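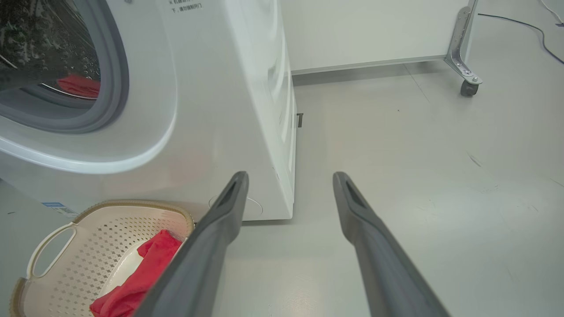 Comment received on the second draft: the report compares two sets of fingers, but the wrist camera was moved between them, so how much of the difference belongs to the camera? Please deal with this before the results.

The point is accepted. The camera bracket was refitted when the Derel fingers replaced the Undard fingers, and its tilt was not measured the first time. Section 3 has been rewritten. Grasp results are now given separately from image results, and only the grasp results are used to choose between the fingers.

3. Method

The task was to move a red cloth between a laundry basket and the drum of a front-loading washing machine. The basket stayed on the floor beside the front of the machine. Both finger sets were driven by the same Bangash controller, with the closing force limit left at its default. The Derel fingers are long and tapered, with a matte grey finish and a slot near each tip. The Undard fingers are shorter and blunt.

Approach height at the basket was set to 15 mm above the rim. At the drum the arm came in low and level with the gasket. Opening width was fixed at the start of each run and not changed during it.

The camera log holds 4,000 frames. After blurred frames were taken out, 2,925 remained - mostly from the approach, when the arm moves slowly. In 515 of these the glass of the door took up enough of the view to upset the cloth detector. It works on colour alone and cannot tell cloth seen through glass from cloth within reach. 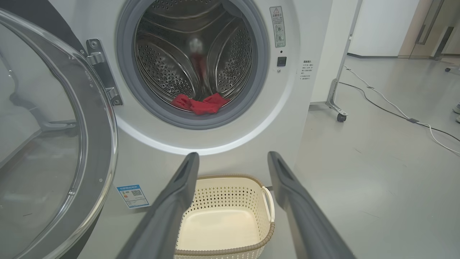

Stondar, 13 May 2020

Second finger set, door open. The detector placed its box on the cloth at the lower lip of the drum, just behind the gasket. This is the easiest position for the Derel fingers, as the tips can pass over the gasket before closing. With the Undard fingers the wrist had to be turned further, and the controller stopped twice on its joint limit.

4. Results

The Derel fingers held a single fold of cloth more reliably. They also flexed sideways under load, which moved the tips out of line in the camera view. The Undard fingers did not flex to any extent we could measure, but tended to push the cloth along the drum wall before gripping it.

Reflections from the drum caused false boxes with both sets. Lowering the exposure removed most of them and made the basket harder to find - its pale body is close in tone to the floor. We kept the lower exposure and gave the basket position to the controller by hand.

5. Remaining work

The camera tilt should be measured and the Undard runs repeated with the bracket in its present position. The detector also needs a check on whether the door is open or shut. A depth reading at the centre of the box would probably do, but the Bangash unit has no free input for a second sensor, and the serial adapter has not yet been tested with it.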